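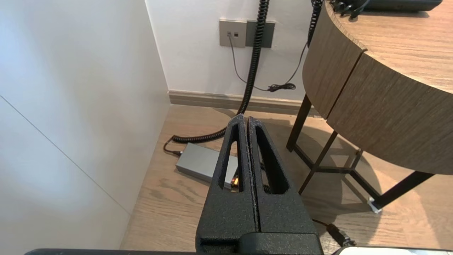
Jalen Yazzieさんより前回の感想で、壁ぎわのケーブルは束ねるだけで片付いた気になってしまう、翌月には元どおり、とのこと。ほかの人も似たようなことを書いていた。今日はここから始めます。

住まいの整理 第8回 配線とリモコン(配布メモ)
担当 Shadi Bitar

1 壁ぎわの配線
まず差込口を見る。左のプレートは灰色の細い線が入っている。隣の濃い色のほうは何もなさそう。塞ぎ板かどうかは外から見ただけで決めない。
細い線は壁をゆるく垂れて、巾木の少し上で黒いコードの小さい束のところまで。余長がここに溜まる。よくある形。
・垂れた線は巾木の上に沿わせる。留め具は300mm間隔、角の手前は80mm
・カールコードは伸ばしきって留めないこと。縮む力で留め具が外れる
・床に置いた箱(灰色の金属のもの)は動かす前に、どの線がつながっているか紙に書く
・床を這う線は通り道から外す。掃除機が引っかけるのはたいてい弧になった部分

束ねる順番は、太い→細い。逆にするとやり直しになる(前回の班、全部ほどいた)。
電話やデータの線を電源コードと一緒に縛る人が多い。別々に。結束は面ファスナー推奨、きつく締めない。
ラベルは両端に。片方だけだと結局たどることになるので意味がうすい。書く内容は行き先だけでよい。日付はいらい。

線の長さの測り方、教科書のやり方は少し古い。差込口から床まで、床から機器まで、別々に測って足す。余長は足しすぎない。

2 リモコンの置き場
テレビ台の引き出しは不可。探す人が毎回開けるので中が崩れる。
壁掛けホルダーか、浅いトレー。演習ではNalerholmの浅型を使います(内寸の奥行110mm)。長いリモコンは斜めにすると入るが、斜めはだめ。入らないなら別の容器。

向きをそろえる。上下が逆だと数字の並びも逆になる。中国電信(CHINA TELECOM)のテレビ用リモコンなら、逆さに見ると「#」が左、「*」が右、音量とチャンネルのキーは数字の下に来る。暗いところで手探りだと間違えるのはこのせい。戻るキーと再生・一時停止キーも左右が入れかわる。
文字の読めない家族がいる家では、よく使うキーの横に小さい丸シールを貼る。キーの上には貼らない。
電池の種類は裏ぶたの内側にメモ。予備電池は同じトレーに置かず、電池の引き出しへ。
使っていないリモコンは箱に入れて、本体の名前を書いておく。本体を処分したらリモコンも一緒に。ここが抜けて引き出しがいっぱいになる家、本当に多いです。

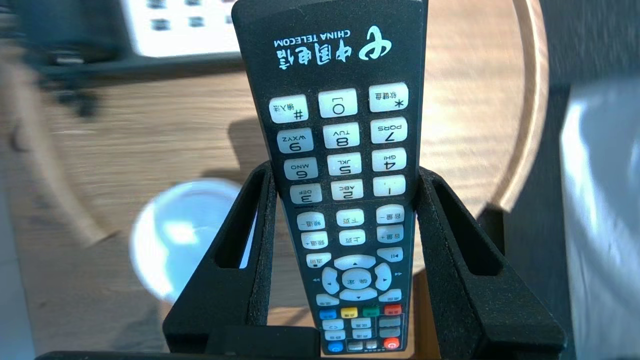

3 演習と提出物
・自宅の差込口を一か所選ぶ。線の行き先を図にする(手書き可)
・リモコンの定位置を決め、家族に使ってもらう。戻ってこなかった場所を記録
・留め具を使った人は品名も。Serraのものは糊が残るという報告あり、確認中

提出は次回の最初に集めます。図は裏面も使ってよい。賃貸の人は壁に穴をあけないこと、糊つきの留め具も先に目立たない場所でで試す。
6月の回は押入れをやるので、布団の寸法を測っておいてください。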